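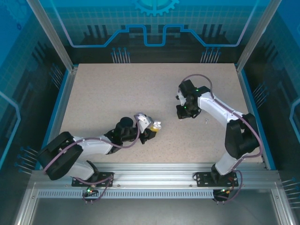 When a Robot Lets Go Too Soon

Robots drop things. At the Ellow workshop in Firnthorpe, two robot arms spent a whole December morning dropping the same ball.

The job was a handover. One arm holds an object, the other arm takes it, and then the first arm lets go. You do this every time you pass someone a pencil. Your fingers feel the other person pull, so you know when to open your hand. 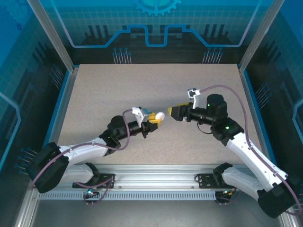
The left arm holds a small white ball out toward the right arm.

These arms can't feel a pull the way you can. They were following a timer. The first arm was told to wait 2 seconds and then open its gripper. One of the joints in the other arm had become slow, so it arrived late. The first arm opened anyway, and the ball rolled off across the table.

Engineer Yaqin Zhong read through the records and found 9 drops, all with the same cause. She changed the program. Now the first arm waits for a signal that says "I've got it." If no signal comes in 4 seconds, both arms stop and stay still.

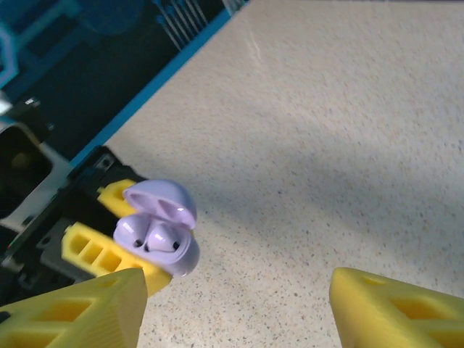

Balls are tough, but plenty of things are not. A case with a lid can pop open, and small parts can fall out and get lost.

Stopping matters for people too. If a robot drops something, don't reach in to grab it. The arm may still be moving. Tell an adult, and wait until the power is off.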